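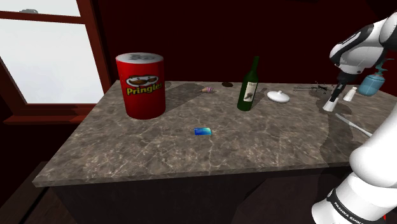 *Célula simulada Bramau B6: braço Franka Emika e bancada de mármore com objetos domésticos.*

# Bramau B6 – célula virtual de bancada

A B6 é uma célula de simulação para ensaio de tarefas de preensão em ambiente de cozinha. É fornecida como pacote de cena para o simulador Holano e inclui o modelo do braço, a bancada, o conjunto de objetos e os ficheiros de configuração. A manutenção descrita nesta página aplica-se ao pacote e não ao equipamento físico.

## Conteúdo do pacote

- Modelo cinemático do braço, com malhas visuais e de colisão separadas
- Bancada de mármore com base escura, janela e parede de fundo
- Biblioteca Asto de objetos, com massa e atrito editáveis
- Perfil de iluminação com sombras ativas
- Script de verificação `b6_check`

## Características

| Parâmetro | Valor |
|---|---|
| Passo de física | 200 Hz |
| Objetos na biblioteca | 67 |
| Juntas rotativas sem bloqueio | 6 |
| Espaço em disco | quase 249 MB |

A sétima junta é fornecida bloqueada. O desbloqueio faz-se no ficheiro `arm.yaml`, campo `lock_j7`.

## Preparação

1. Carregar a cena com a física em pausa.
2. Confirmar que a origem da base do braço coincide com o referencial `world_b6`.
3. Executar `b6_check --collision`. O script lista os pares de malhas em interpenetração.
4. Corrigir a altura dos objetos assinalados e guardar a pose inicial.
5. Retirar a pausa e deixar os objetos assentar antes de enviar comandos ao braço.

Os objetos podem ser colocados de pé ou deitados. O cone de gelado, tombado na cena da figura, usa uma malha convexa decomposta. A garrafa de vinho tem o centro de massa abaixo do ponto médio; não alterar este valor sem repetir o passo 3.

## Manutenção

Após cada atualização do simulador, apagar a cache de malhas e repetir a verificação. As malhas antigas mantêm a margem de contacto anterior e provocam vibração dos dedos da garra.

**Dedos atravessam objetos finos.** Acontece sobretudo com o cartão azul. Reduzir a margem de contacto do objeto e limitar a velocidade de fecho.

**Objetos deslizam sem contacto.** Verificar o atrito do tampo em `counter.yaml`. Um valor nulo indica importação incompleta.

**Sombras ausentes.** Recarregar o perfil de iluminação; o perfil genérico do Holano desativa-as.

## Fornecimento

Licença por posto, distribuída pela Peñalver. O pacote de texturas alternativas para o tampo fica disponível em dezembro.

Ficha revista em 9 de outubro de 2026.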